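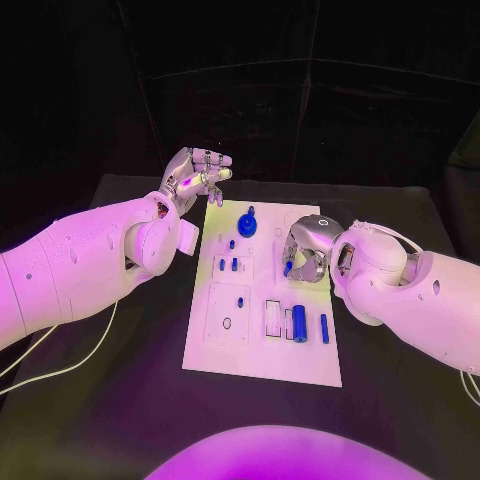
Why does a colour match made in one room often fail in another?
The match holds only for the light it was made in. Two dyes can send the same mix of light to the eye under one lamp and a different mix under the next, and the person choosing between them has no way to tell from a single look.

4.2 Tinted light and the matching of thread

The earlier sections dealt with daylight and with ordinary white lamps. We now turn to light with a strong tint, which is common in shops, cafés and evening venues and which several of our mending groups had to work in. Under such light a white surface no longer serves as a safe reference. Figure 3 shows a white board on a dark tabletop in pink-magenta light, with a few spots on the board turning pale yellow-green. A sewer who holds a thread against white paper to judge it would get a different answer from one patch to the next.

Figure 3. A white board on a dark tabletop under pink-magenta light.

The thread task was run with 40 adults from the Plotirdale and Piridgate mending groups. Each person was given a square of wool cloth and a tray of threads, and was asked to pick the thread that would show least in a darn. They did this first by a north window and again in the tinted room, after sitting there for 30 minutes. The order of the trays was changed between rounds. All the cloth came from the same Deák sample book, which had been kept closed in a drawer, so fading should not have played a part.

Reds and pinks gave the most trouble. In the tinted room people tended to choose threads that were too pale, and several said that the whole tray looked alike to them. Greens were often described as grey or brown. Dark blues were picked almost as well as by the window, although the sewers took longer and were less sure of their choice. Long practice helped less than we had expected. Lejla Todorova, who led the Piridgate sessions, noted that the most skilled menders went by lightness when hue failed them and would squint at the thread laid across the cloth. This gave a darn that was hard to see in the tinted room and sometimes plain to see outside it.

Waiting did not solve the problem. The eye does adjust to a tinted room, and most people told us that the light seemed weaker by the end of the rest period. But adjusting changes how strong the tint feels and cannot bring back differences that the lamp never lit in the first place. Kolev and Dervishi reached the same view in their work on dyed felt, where they used a narrower range of lamps.

A simple aid did make a difference. We gave 8 of the sewers a Trillska card, a strip of printed greys with a slot cut through it, and asked them to view cloth and thread together through the slot. Their choices for pale cloth moved closer to those made by the window. Their choices for red cloth hardly moved. The group is too small for us to say more than that, and Senad Hoxha's notes suggest that some people used the card only at the end, to check a thread they had already picked.

One weakness of the design should be stated. The window sessions depended on the weather, and those held in March were darker than the rest. We kept them in the results, as leaving them out changed the order of two greens and nothing else. A second weakness is that wool has a soft surface which hides small errors. Smooth cotton may well be less forgiving - Biljana Janevski's trials with shirt cloth, described in section 5, point that way.

For the groups themselves the advice is short. Choose the thread in daylight, wind a little of it on a labelled card, and take the card to the evening session with the garment. Sewing under a tint is slow but can be done.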